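4.2 Length of stay and the choice of outings among guests at rural lodgings

The second part of the study deals with what visitors did once they had arrived in the Folero valley. Earlier work by Hnatiuk and Ivanyshyn treated the valley mainly as a place people pass through on the way to the coast. Our own survey, carried out with the help of lodging owners in Folero and in the neighboring village of Marchuk, suggests that this view needs some correction. Of the 402 guests who returned a completed form, over 60 percent had stayed two nights or more, and many of these had made no plans to visit the coast at all.

Guests were asked to list each outing they had taken, the means of transport they had used, and the source from which they had first learned of it. The lake ferry at Skikerari was named most often, followed by the ridge path above Marchuk and the old mill road. The ferry owes part of its position to its timetable. The first boat leaves at 9:40 in the morning, late enough for guests to finish breakfast, and the last return boat meets the evening bus to Folero. The ridge path has no such link. Walkers who reach its northern end must either turn back or arrange a ride, and several wrote on the form that they had given up the idea for this reason.

Age made less of a difference than expected. Dovhaniuk, in his study of hill resorts, found that guests over 54 strongly preferred outings with seating and shelter. In the valley this held for the ferry in wet weather only. On dry days the older guests chose the ridge path nearly as often as the younger ones, although they tended to walk a shorter stretch of it and to start earlier.

The place where guests slept had a clearer effect. Those in family-run houses took more outings per night of stay than those in the larger hotel on the Folero road. Owners of the smaller houses appear to serve as informal guides. They lend maps, call ahead to the ferry office, and in a few cases prepare a packed lunch on request. The hotel, by contrast, relied on a rack of printed leaflets near the front desk — a rack that, according to its own manager, was refilled only at the start of the season in March.

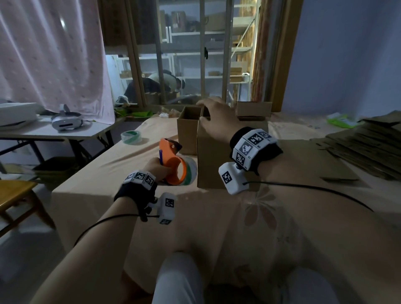

Figure 4. Handling of cardboard boxes with a tape dispenser at a cloth-covered table.

What led most guests to choose one outing over another?
Advice given in person by the owner of the lodging was the source named most often, ahead of printed leaflets and ahead of anything read before the trip. Ease of return by public transport came next.

This result agrees with the interviews conducted by Clegg with owners in Marchuk. Several of them stated that guests seldom asked for a full list of attractions. They asked instead what could be done in one afternoon, or with small children, or without a car. An answer to such a question depends on local knowledge of a kind that a leaflet does not easily hold, such as which side of the lake lies in shade after lunch or whether the mill road is muddy.

Two limits of the data should be noted. The forms were handed out by the owners themselves, and guests may have felt inclined to speak well of their hosts. In addition, day visitors who arrived by bus and left the same evening were not included. Shokri has argued that day visitors behave quite differently from overnight guests and should be counted separately, and we have followed that advice. A count at the Jemton bus stop, where most of them arrive, is described in Section 5 — it uses a shorter form and asks only about the first place visited and the hour of departure.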